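Building Wealth Slowly: An Interview with Zahira Subramaniam of Saragih

Zahira Subramaniam has directed the household finance program at Saragih since its founding. The program offers classes and one-on-one counseling to working adults who wish to save, reduce debt and, in many cases, begin investing for the first time. She spoke with us in October, shortly after the start of the fall term, about the habits that allow families of ordinary means to accumulate capital over a working life.

Ms. Subramaniam began her career in the payroll department at Drulex, where she was responsible for enrolling new employees in the retirement plan. She recalls that the enrollment form was four pages long and that many employees returned it blank.

"They were not careless people," she said. "They had rent due and children to feed, and the form asked them to choose among funds they had never heard of. I would sit down with them at lunch and go through it line by line. That was the first teaching I ever did."

The course at Saragih still begins with paperwork. Participants bring their pay stubs, loan statements and a record of what they spent in the previous month. In the current term, 33 people are enrolled, ranging from apprentices to a retired bus driver who wishes to help his daughter plan. No investment product is discussed until the third session.

Asked why the subject is held back, Ms. Subramaniam pointed to the cost of consumer debt. "If you are paying 24 percent on a card balance, you already have the best investment available to you, and it is that balance," she said. "Pay it down first. Then we can talk about funds."

The figure that participants tend to remember is $3,768. It is the target the program gives to a single adult in its sample budget for a first reserve, equal to three months of basic expenses after rent assistance. Ms. Subramaniam is aware that the number looks large to someone starting from nothing.

"I have been told it is impossible, and by people who later reached it," she said. "We ask for a small transfer on payday, every payday, to an account that is not linked to the debit card. The amount matters less in the first year than the fact that it leaves before it can be spent."
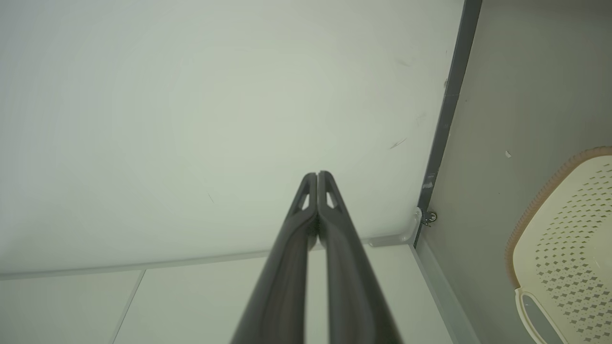 Two dark gripper fingers, their rounded tips side by side.

Much of the conversation concerned the promises of quick fortune that reach participants through their phones. Ms. Subramaniam said that nearly every class includes someone who has lost money to such an offer, and that these losses are seldom reported to family members.

One former participant, Adi Tjoa, agreed to have his experience included in the course materials. He placed his savings with a trading club that advertised a doubling of funds in 90 days. His first two statements showed excellent gains. When he asked to withdraw, he was told to pay a release fee, and then a second one.

"The statements were only pages that someone had typed," Mr. Tjoa writes in the course reader. "I looked at them every night. I never once asked what the club owned."

His question now forms the basis of an entire session. Participants are asked to write down, for any investment under consideration, what asset stands behind it, who holds it, how it may be sold and what fees apply. Intan Khoo, who teaches the session, accepts no entry that has been copied from promotional material.

Ms. Subramaniam does not discourage ambition. Several graduates have opened small businesses, among them Suryani Rondonuwu, whose catering firm, Serna, was started with savings and a modest loan from a credit union. "Owning a business is a serious road to wealth, and also a serious way to lose it," Ms. Subramaniam said. "Suryani kept her office job for two years while she built a list of clients. I would like more people to hear about those two years."

For those who prefer to remain employees, the advice is plain – contribute to a workplace plan where one exists, choose diversified funds with low fees, and raise the contribution whenever pay goes up. She recommends reviewing the account once or twice a year and leaving it alone otherwise.

The program will open a second location in Drerkton in the spring, under the direction of Afiq Tambunan. Evening sessions will begin at 6:30 p.m., and child care will be provided on site. Applicants need not have a bank account in order to enroll.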